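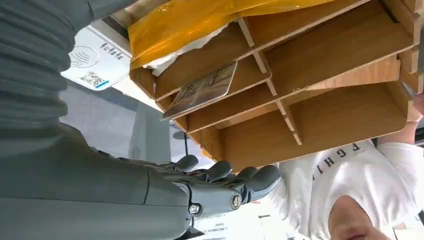
A Sernville woodworking shop that began with a single folding table at the town market has moved into larger premises on Nulwood Road and put its slotted desk organizer back on sale after a four-month break.

Ertürk, run by Kevser Baysal and Selim Bozkurt, stopped taking orders in June when its lease ran out. The new workshop, in a former shoe warehouse, opened to customers in October 2021.

The organizer is made of thin laminated boards that slot together into a grid. Long shelves run across it, with short dividers between them, and the dividers are placed so that the rectangular compartments come out staggered. The cut edges are left raw and show paler than the light-brown faces of the boards.

Baysal said customers had asked for painted and edge-banded versions, and that the shop had tried both before dropping them.

"The paint rubbed off where the boards slide into each other," she said. "People sent them back, so we went back to plain wood."

The shop has sold 3,528 of the organizers to date. Most went to homes, but a growing share has gone to schools and small offices, which use the compartments for mail, name cards and stationery. A picture card will stand at a slant in one of the slots, and Bozkurt said many buyers keep photographs and postcards that way.

The organizer is sold flat and put together by the buyer. A new instruction sheet, drawn by Doğukan Kahraman, replaces one that had the two longest shelves in the wrong order.

Fidel Ibarra, who manages the Uvard stationery store on Main Street, said he had a waiting list of 32 names by the end of the summer. His store will receive part of the first batch of 700. The rest will be sold from the workshop and by mail.

A wider model for filing letter-size paper is planned for next year. Bozkurt said the price had not been set.

The workshop is open to visitors in the mornings. Spare dividers can be bought at the counter, and buyers who have the old instruction sheet can pick up a new one there free of charge.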